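De: Cecilia Aidoo
Para: lista Roupa de Casa e Lavandaria
Data: 5 de janeiro de 2024
Assunto: Re: lençol de baixo que fica folgado em colchão alto

Yanti Hutapea escreveu:
> Boa tarde a todos. Troquei o colchão em setembro e o novo é bem mais
> alto. Os lençóis de elástico que já tinha entram nos quatro cantos,
> mas ao centro o tecido nunca estica e faz pregas logo na primeira
> noite. O Kalevi sugeriu lavar a 60 para encolher. Alguém tentou?
> E, já agora: dobram as camisas em cima da cama ou numa mesa?
> Em cima da cama ficam-me sempre tortas.

Yanti,

Não recomendo a lavagem a 60 com esse objetivo. O algodão encolhe sobretudo no sentido da teia, e o resultado é um lençol mais curto que continua largo. O elástico também perde força com a temperatura, e é ele que mantém a tensão nos cantos.

O que convém medir antes de comprar ou alterar:

1. Altura do colchão no canto, com a fita encostada à costura lateral. Ao centro a medida sai maior nos modelos abaulados.
2. Altura da aba do lençol, do vinco do canto até ao elástico, sem esticar.
3. A diferença entre as duas. A aba tem de passar a altura do colchão e ainda dobrar por baixo. Quando fica à justa, sobe durante a noite e o tecido solta-se ao centro.

Nos lençóis Indon que uso (referência 508 no catálogo deles) a aba é suficiente para o meu colchão, mas só depois de ter passado um segundo elástico nos dois cantos da cabeceira. São os que soltam primeiro, porque é desse lado que se puxa a roupa ao deitar. O Sherif Naciri prefere esticadores cruzados por baixo – funcionam, mas obrigam a levantar o colchão a cada muda.

Quanto às pregas finas, são outra questão. Um lençol creme liso mostra todos os vincos, mesmo bem preso, e mostra também qualquer ponto escuro. Passo a mão do centro para as bordas e dou o assunto por encerrado. Ferro, só na dobra do lençol de cima.

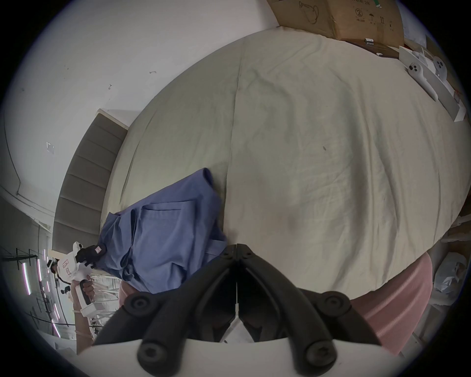

As camisas dobro-as na cama, com o lençol já alisado. Uma superfície mole cede debaixo da mão, e daí as dobras tortas de que te queixas. Com camisas de bolso com pala o procedimento é este: fechar o primeiro botão, o do meio e o último; virar com as costas para cima; alisar a pala por dentro com dois dedos antes de dobrar; trazer cada lado até meio do ombro, com a manga estendida ao longo do corpo; dobrar em três a partir da bainha. Se a pala ficar virada, marca o tecido e depois só sai com vapor.

Uma cartolina rígida do tamanho da peça dobrada resolve a falta de apoio. Retira-se no fim, pelo lado da gola.

Falta-me saber a altura exata do teu colchão e se a capa é acolchoada. Com capa grossa as contas mudam.

Cumprimentos,
Cecilia Aidoo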